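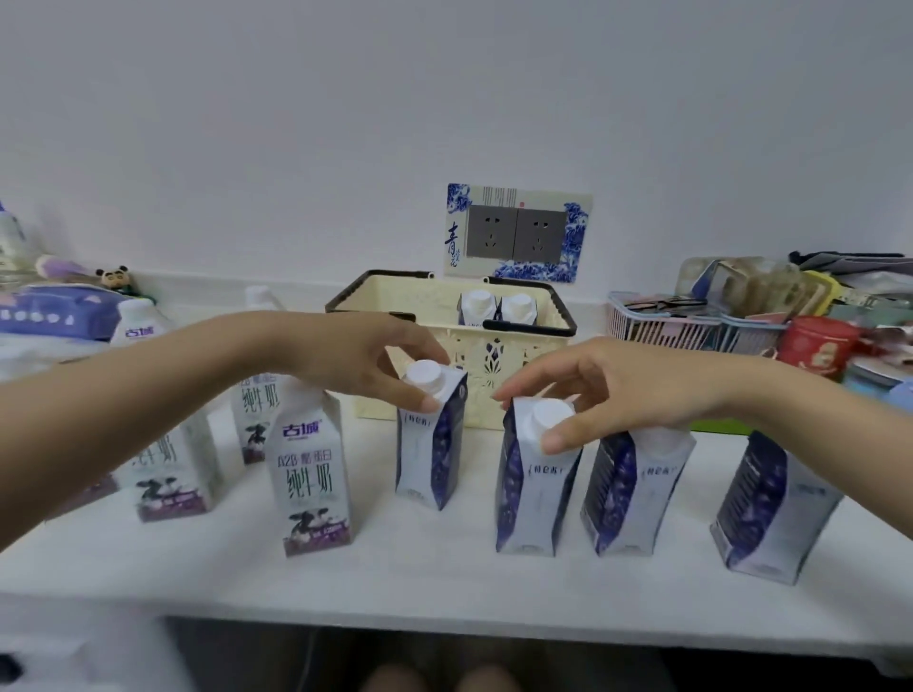 Two-handed carton handling at the bench, with the basket behind.

Review: Derkton Bench Kit for recording hand tasks
Posted March 16, 2018

We bought the Derkton kit in November to record people doing small packing jobs, which we then use to plan what a two-arm cell would have to do. The kit came to 739 with the head mount, two batteries and the carrying case. The quote for the Nekero version was 3,253, and that one needs a fixed stand bolted to the bench.

Setup is easy. The mount fits most heads once the rear strap is let out, and the view covers both hands when the person sits close to the table. Milk cartons with screw caps were a good subject. People tend to take them by the cap, one in each hand, and that told us more about gripper size than the catalog did. We had been budgeting for a wide gripper to go around the carton body. We have now priced a narrower one from Aranda, and it is cheaper.

Cartons standing close together are harder to follow. A forearm hides whatever is behind it, and the kit has only the one view. A second camera is 200 extra. I would put it in the first order, as shipping it later took a while.

Weak points: the battery door is flimsy, the manual is thin, and the Clidton software license is sold separately and renews every year. Put it on its own line in the budget. We missed it the first time.

Our cap for the planning stage was 3,000, and we stayed under it with the second camera and one year of the license. Four stars. The missing star is for the battery door and the license.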